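We use cookies to keep this site running. OK / Read more

Quick ones for the laundry room, no order.

Dusty vent slats – old sock over your hand, barely damp. Wipe one way only. Do it every June and you wont get the gray fuzz.
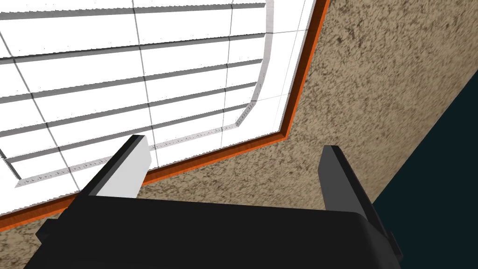

Slats and ceiling tiles.

Sticky door? Rub a candle stub on the edge, 3 passes, try it again. Still sticks – check the hinge screws before you sand anyting. Handles get skipped, so wipe those too.

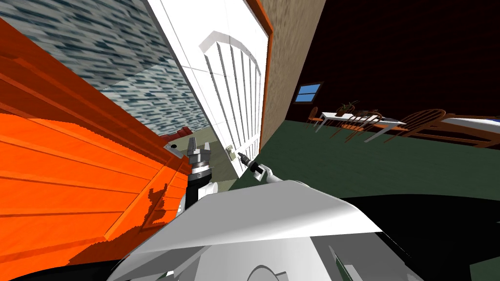
White door, orange planks beside it.

Wood planks: dry cloth, with the grain. No soap.

Related
12 uses for old socks
Trulley shelf fix
Squeaky hinges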